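About Graler

A home and office organization company serving households, schools and small businesses
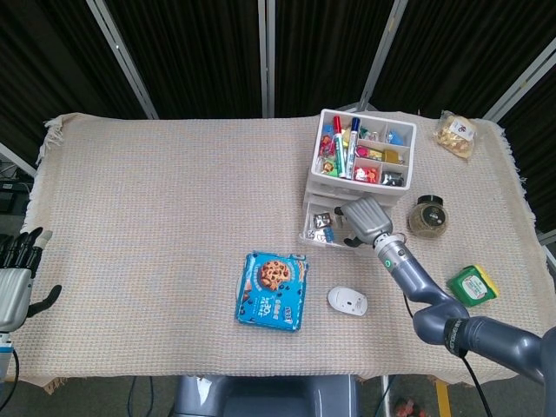 A desktop organizer with open compartments and a clear drawer, among everyday items on a woven cloth

Graler designs and supplies storage for the small things people use every day. The company began with a single desk tray sold by mail and now offers 47 products for desks, kitchen counters, craft rooms and classrooms. Our main office, showroom and packing room share one building on Rantala Street.

Our Work

Most homes and offices have at least one table that serves many purposes. Markers, snacks, jars, packets and a computer mouse may all share the same surface in the course of a day. Graler products are intended for tables of this kind. They keep small items visible and within reach, and they leave the rest of the surface free for work or meals.

The company maintains two product lines. The Joda line consists of trays and drawer units for desks and shared tables. The Jukel line covers kitchen and pantry storage, including jar racks, shelf risers and bins for packaged food. Dividers and replacement drawers are sold separately for both lines, and parts for discontinued models remain available for 10 years after the last date of sale.

Our Approach

Graler recommends that customers sort their belongings before choosing a product. Items used daily should be placed in open compartments. Items used less often may be kept in drawers or on a shelf. Food should be stored apart from office supplies once a table has been cleared, and opened packages should be moved to a sealed container.

Each new design is tried at the showroom tables with ordinary household goods before it is approved for sale. Comments from customers and staff are reviewed every August, when the catalog for the coming year is prepared.

Schools and Workplaces

Graler supplies more than 200 schools and offices with classroom sets and supply stations. Orders of this type are handled by a separate department, which can provide floor plans, labels and delivery by room. An annual fund of $2,000 is set aside for classroom storage, and teachers may apply through the school office.

Leadership

Yabsira Abdella is the director of Graler and oversees product design and customer service. She joined the company as a showroom assistant and later managed the Joda line.

Visiting the Showroom

The showroom opens at 10 a.m. Appointments are required only for school and office consultations. Visitors are welcome to bring measurements of their desks, drawers or shelves.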